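Tuesday, February 6, 2001
Prepared by Līga Krūmiņa, Residence Services, Istport
Reading time: 4 minutes

Section 5. Clearing and Emptying Bedrooms

5.1 Scope

This section applies to all furnished bedrooms in the Istport residences. It covers the collection of small waste, the lining of wastebaskets, and the clearing of bedside surfaces. Bed linen is covered in Section 6. Kitchens and shared bathrooms are covered in Section 8.

5.2 Before you start

1. Knock, wait, and state your name. If the resident is absent, confirm that the room appears on the day sheet.
2. Open the curtain fully. Lamps are not sufficient for this work.
3. Check the wastebasket liner. It must reach the bottom of the basket and fold over the rim on all sides.
4. Replace any liner that is torn. Liners are stored on shelf 18 of the supply room, in rolls of 40.

5.3 Collecting small waste

Begin with the surfaces nearest the bed and work toward the basket. Drink cans and cartons are frequently left on bedside cabinets, window ledges and the floor beside the bed. Each one is to be checked before it is discarded. A can or carton that still holds liquid is emptied at the sink first — never into the liner.

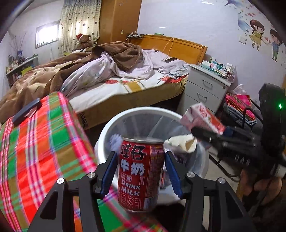
Figure 5-1. Red drink can and paper carton held at a lined wastebasket.

1. Place the basket on the floor within reach, clear of any hanging bedding or cloth.
2. Hold cans upright until they are over the basket.
3. Flatten paper cartons where this can be done without force.
4. Discard used tissue and loose scraps of paper. Paper that carries handwriting is set aside for the resident.
5. Stop when the basket is three-quarters full and change the liner.

CAUTION: Do not press waste down by hand. Broken items may be concealed under paper.

NOTE: Residences that keep a separate container for metal shall follow the local sheet. At the Rilow building, cans go to the collection point on the ground floor.

5.4 Bedside cabinets

Medicine is not waste. Boxes of medicine are left on the cabinet, including boxes that look empty, and drawers are not opened. If the top must be wiped, move the boxes together to one side, wipe, and return them to their original order.

Telephones, remote controls and charging cables found on the bed remain in the room. Place them on the nearest stable surface before the bedding is lifted.

5.5 Clothing, bags and personal articles

Clothes in a pile are left as a pile. Bags are not opened or emptied, and a tied plastic bag is not to be taken for waste unless the resident has marked it. Soft toys may be moved for bed making and are then returned to the bed.

5.6 Completing the room

1. Tie the used liner and carry it out by the neck.
2. Fit a new liner as described in 5.2.
3. Enter the room on Form 772 and sign.

Questions on this section should be directed to Kristaps Kivi, extension 41. The next revision is due in May.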